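Misavar Library Extends Textile Repair Program Through Spring

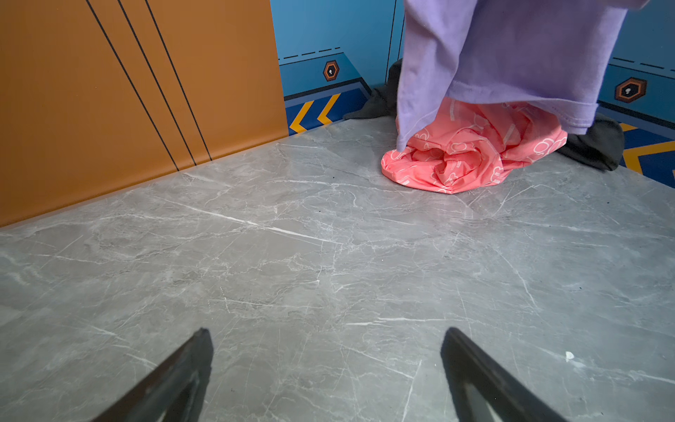
The Misavar Public Library will continue its textile repair and lending program through the end of spring, following a decision by the library's board at its January meeting. The program allows residents to borrow sewing machines and hand tools on the same terms as books and to attend mending classes without charge.

The program opened last year at the Kandasamy Street branch. According to the library's annual report, residents brought in 1,024 items for repair during its first twelve months. Coats, work pants and school uniforms made up the greater part of that number. Household items such as curtains and cushion covers were also accepted, and the library plans to set aside a separate session for them.

"Requests for appointments have remained steady in every season," said Hanane Ragab, director of public services. "The extension gives the branch time to train additional instructors and to offer evening hours to residents who are at work during the day."

Under the new schedule, the branch will hold 2 mending classes each week, one on Friday morning and one in the evening. Each class is limited to 15 participants. The morning class is intended for beginners and covers buttons, hems and simple seams. The evening class deals with zippers, linings and the patching of heavier cloth. Participants are asked to bring clean items and, where possible, matching thread.

Sewing machines may be borrowed for 2 weeks and renewed once if no other cardholder is waiting. Borrowers must complete a short orientation at the branch before their first loan. Children under the age of twelve may attend the morning class with an adult.

Khadija Mahrous, who coordinates the classes, said that the library has also prepared a printed guide to common repairs. The guide is available in English, French and Arabic at the front desk, and a large-print edition will follow in March.

The program is paid for through the library's general budget and a grant from the Cilov Foundation. Ismail Kabbaj, chair of the board, said that members would review attendance and costs in May before deciding whether to open a second location at the Bitico branch.

Residents may register in person at Kandasamy Street or by telephone during opening hours. A current library card is required for equipment loans but not for classes. Requests for accessible seating or for an interpreter should be made when registering.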